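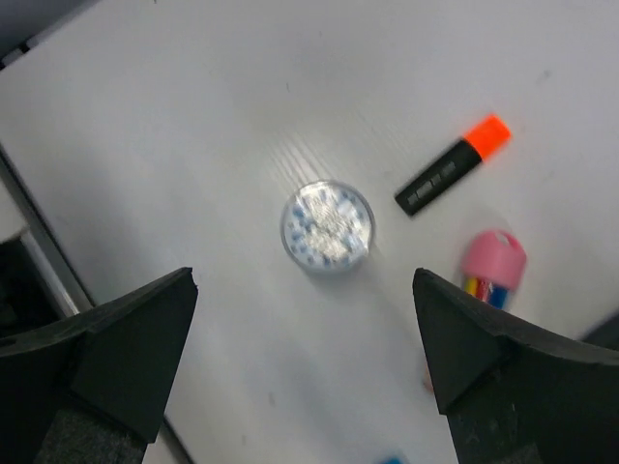

Demyd Kobzar wrote back on the last report that a success rate alone doesn't tell him much, and that he would like to know what the arm does on the attempts that go wrong, and whether it knows they went wrong. This report is arranged around that request. The spending table goes separately, as before.

## Work since the last report

The project is still on the question Moltum agreed to fund: can a policy that sees only through the wrist camera learn to pick one named item from a table with several small items on it, without a fixed camera overhead. Panard is our name for the policy. Gurau is the grasp check that runs after it, which looks at the wrist view once the fingers have closed and decides whether the item is held.

We finished collecting demonstrations for the desk-item set. There are 217 usable ones, all driven by hand. The items are the kind of thing that ends up on a desk: a highlighter, small markers in a clear case, little round containers with a transparent rim. We kept the table white throughout. Item positions were changed between demonstrations and the start pose of the arm was changed less often than we had planned, which matters below.

Training was moved to the newer machine at Lui. A full run now finishes overnight, so we can change one thing per day and compare it with the day before.

## Results

We tested Panard on item layouts it had not been trained on. It was asked for one item at a time, and an attempt counted as good only if the item was lifted and stayed in the fingers until the arm stopped.

The highlighter is the easiest target. The policy finds it at most angles, and the orange cap seems to be what it uses. With the cap covered in gray tape, the approach got slower and the arm often stopped short. We don't think this is a problem for the current set, but it is a warning about adding a second item with an orange part.

Clear plastic is harder. The arm goes to the right part of the table and then closes too early or slightly to one side. Strong reflections on the tabletop make it worse. We tried dimming the lamp and results improved, but we went back to normal lighting, as the point is to work in an ordinary room. 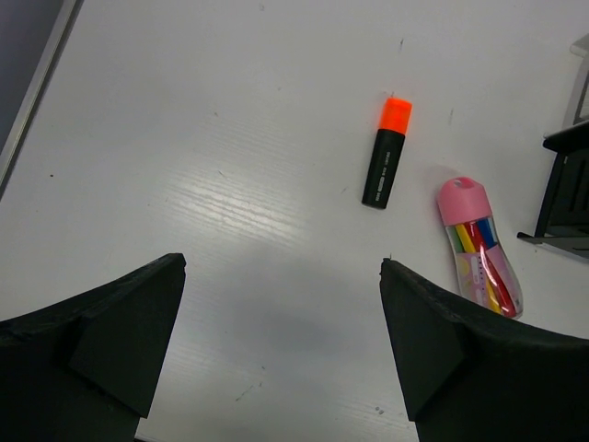

*Figure 2. Wrist view with the highlighter and the clear marker case beyond the fingertips.*

## What happens on the failed attempts

We reviewed 17 failed attempts one at a time, going through the recordings. They sort into a few kinds.

- **Missed to one side.** The most common kind. The fingers come down next to the item and close on nothing. Most of these were on clear containers.
- **Pushed.** One finger touches the item during the descent and moves it. The policy usually carries on toward the old position for a moment before correcting, and by then the item can be under a finger where the camera has a poor view of it.
- **Wrong item.** Rare, and only when two items were close together.
- **Dropped on the lift.** The grasp was made near the end of a long item and it turned in the fingers.

On whether the arm knows: partly. Gurau caught nearly all of the empty closes. It is weak on drops, for a simple reason. It looks once, right after the fingers close, and a drop comes later. In those cases the system reported a good grasp with nothing in the fingers.

We changed Gurau to look a second time at the top of the lift. Early tests are good, but we haven't run enough of them to put a rate in this report.

## Problems and delays

The wrist camera mount worked loose during collection and had shifted by a small angle before we noticed. We threw out 12 demonstrations from that stretch and collected them again. The mount now has a thread-locked screw, and the angle is checked each morning against a printed card.

The limited spread of start poses is a weakness in the data. Started from well outside the usual area, Panard tends to move back to where it has been before and only then begin looking for the item. We can fix this with more collection but it will take time away from the items planned for the next stage.

We also spent longer than expected on labels. The first pass used "marker" for both the highlighter and the cased markers, and the policy mixed them up when asked by name. The labels have been redone.

## Plan to December

1. Collect more demonstrations from wider start poses, using the same items.
2. Run the two-look version of Gurau on the full test set and report the rate for drops separately.
3. Label 2,000 wrist frames by hand as held or not held, to retrain the check.
4. Add a second table surface, darker and less shiny.

Items 1 and 2 fit in the current budget. Item 3 needs paid labeling hours that were not in the original plan, and we ask Moltum to let us move the unspent travel money to cover them. If that isn't possible we will label a smaller set ourselves and item 4 will move into the next period.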